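Prendeck can cell - FAQ
Setup, cleaning, small repairs. Updated 8 October 2018

Ask the bench first, then read this. If it's not in here, mail Anwara Debnath.

Where do I start in the morning?
Power on, wait for the fan to settle, home the arm. Then fingers open, fingers closed, twice. If it homes crooked, stop. Don't run the job "just to see".

Which fingers should be on it?
The black stepped ones. Always, for cans. The flat pair from Arnitov is in the drawer and stays there until somebody shims it.

How tight are the finger screws?
Snug by hand, then a quarter turn. No threadlocker. We had to drill one out in September and it took all afternoon.

How often do I wipe the fingers?
Every 50 picks. Dry cloth. Alcohol only if there's label glue on the inside edges, and let it dry off before you start again.

Wrist camera sees nothing / sees gray
Lens cap. Then the cable at the elbow, it works loose. Then restart the camera service, not the whole cell. Exposure is set to 26, leave it, shiny lids blow out fast above that.

How do I check the camera after refitting the fingers?
Put cans on the gray table, a tall-ish spread of sizes, left and right of the gripper. Jog down slow and look at the live view. Both finger tips have to be in view at the bottom, with a strip of table showing between them. Ring-pull lids are good for focus, you want the rings on the lid sharp. If the tips are not level, loosen, reseat, do it over. 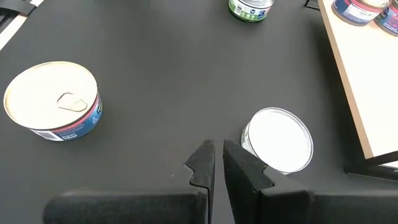 Dagdag wrote in to say the gap check isn't enough on its own, becuase the fingers can look even in the camera and still close off center. Run a slow close on a gauge block as well, and mark where each finger touches.

Fair point. Added to the list, do it every refit. Gauge block lives in the Brestby box.

It drops the wide cans. Why?
Mostly grip force. Wide cans want 80 percent, small ones less or you dent them. If force is right, check the pads for shine. Shiny pads = worn pads, swap both sides, never one.

It hits a can next to the one it's picking
Too close together. Leave around 4 cm for the open fingers. Also check somebody hasn't loaded the old open width, the file names are nearly the same (yes, we will rename them).

Can I move the table?
No. If you bumped it, say so and redo the table calibration, it's menu 2, takes ten minutes.

Who do I tell when I change somthing?
Write it in the log by the door. Date, initials, what you touched. Spare pads and screws get ordered from the same sheet, so put down what you used.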